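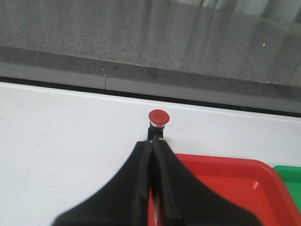 Mitra Bakhtiari would have kept the old push buttons if spares could still be had, she told users of the Sorneo workshop on Saturday, but the last ones had gone and the wiring had to be done again anyway.

News > Local > Workshops

Red buttons for Sorneo benches
By Prodside staff, October

The shared workshop at Sorneo is changing the call buttons on its work tables. The new ones have a red cap on a black body and come from Serinari, which is charging 400 pounds for the set - fitting included.

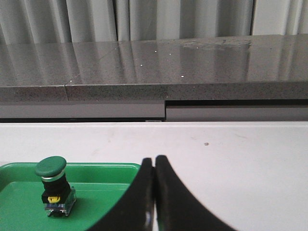

Work starts at 8 am and the room stays open. Users are asked to clear the tables and wipe down the worktops the night before, and to take home any trays they want to keep. Bookings for the evening sessions are not affected.

Recent items
Beddoe hall roof appeal reaches 3,000 pounds
Route 127 timetable changes
Sorneo workshop: new evening hours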